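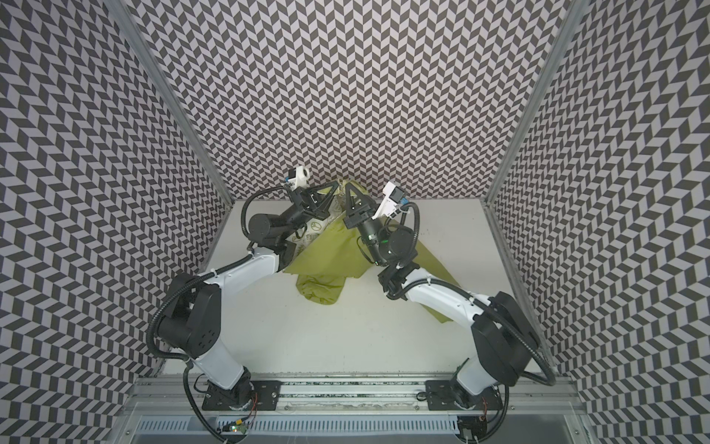 Page 2

Trying Out Two Finger Shapes and Two Camera Positions on a Two-Arm Cloth Cell

Student project report, Skurnadside Technical College, Automation Workshop
Aug 2, 2021

1. Background

The project compares gripper fingers and wrist camera positions for picking up cloth with two arms. It continues the work started in April, when the cell was put together and the controllers were first made to run from one clock. The earlier report covers the wiring and the choice of arms, so those parts are left out here.

Cloth is a hard load for a parallel gripper. It has no fixed shape, it folds over the fingers, and the point that was grasped is often hidden as soon as the gripper closes. A second arm helps because one hand can hold the fabric up while the other looks for an edge. It also brings a new problem. The two grippers have to work very close together, and the wrists start to block each other's path.

2. The cell

Both arms stand on mounting plates bolted to an aluminum rail along the front of the cell. They reach in over a flat white table. The other three sides are closed off with walls covered in a black-and-white herringbone print, with aluminum posts at the back corners. The white table was kept from the April build. It gives good contrast with dark cloth and poor contrast with light cloth, and for that reason only dark and mid-tone fabrics were used in the main runs.

Each arm carries a parallel gripper with two triangular fingers and a small camera on a white bracket. A fixed camera looks down into the cell from above. The fixed camera was used for planning the first grasp and for checking the result. The wrist cameras were used for the last part of the approach.

3. Fingers

Two finger shapes were compared. The Fimden finger is triangular and narrows to the tip. The Nordin finger is a flat paddle with a ribbed pad. Both fit the same jaw carriage with two screws, and the jaw travel was not changed between runs.

The test task was the same for each pair. One arm lifts the cloth from a crumpled start. The second arm grasps it beside the first gripper, and the two arms then move apart to open the fabric. A run was stopped if either arm dropped the cloth, if the motor current limit tripped, or if the planner could not find a path for the second arm.

The paddle held thick cloth better once it was closed. The ribs kept the fabric from sliding during the opening move, even when only a thin fold had been caught. The weak point was the second grasp. The paddle is wide at the tip, and with one gripper already in place there was often no room for the other. Most of the stopped runs with the paddle ended in the planner before the second gripper had touched anything.

The triangular finger did better at the second grasp. The tips can be brought nearly together, with both grippers pinching the same raised part of the cloth. Slip was more common on smooth fabric. Raising the closing current helped, but the setting could not go much higher before the gripper motors became warm over a long session. A strip of thin rubber on the inside face was tried late in the project and looks useful. It was not tested long enough to be included in the comparison.

Sewn-on patches and printed areas behaved differently from plain cloth with both shapes. They are stiffer and do not fold into the jaw, and a grasp at the border of a patch often let go during the opening move. The grasp planner was changed so that it gives such areas a lower score.

4. Camera position

Two bracket positions were tried. In the first, the camera sits close behind the fingers and looks along them. In the second, it sits on top of the gripper and is turned outward.

The close position gave the sharper view of the fingertips, but lifted cloth covered the lens in many runs, mainly on the arm that held the load. The outward position kept a clear view for longer and gave the planner a better idea of where the free part of the cloth was hanging. Its drawback is that the fingertips are poorly covered, so the last part of the approach depends on the calibration between camera and gripper. The calibration had to be repeated whenever a bracket was removed.

The herringbone walls caused some trouble. The pattern repeats, and the feature matcher sometimes locked on to the wrong row after a wrist turned quickly. Limiting the wrist speed to 20 degrees per second during the approach removed most of these errors. A plain or random print would be easier to work with.

5. Controller

The Trokbridge controller was run with both arms in one motion group. Separate groups were tried first, but the pause between the two start signals varied, and this pulled the cloth out of the slower gripper. With one group the arms start together. The cost is that a fault in one arm stops both. The log from the final session holds 3,940 lines and shows no start delay above the limit set for the project. Command rate dropped when both wrist cameras streamed at full size, with the processor at up to 77 percent load, and the image size was halved for the remaining runs.

6. Remaining work

- Repeat the smooth-fabric runs with rubber on the triangular fingers.
- Replace the wall covering on one side and rerun the matcher.
- Move the cable conduit at the shoulders farther out, where it now limits how far the arms can fold back.
- Test a light-colored cloth on a dark table mat.

The finger drawings and the controller settings are stored with the April files in the workshop archive.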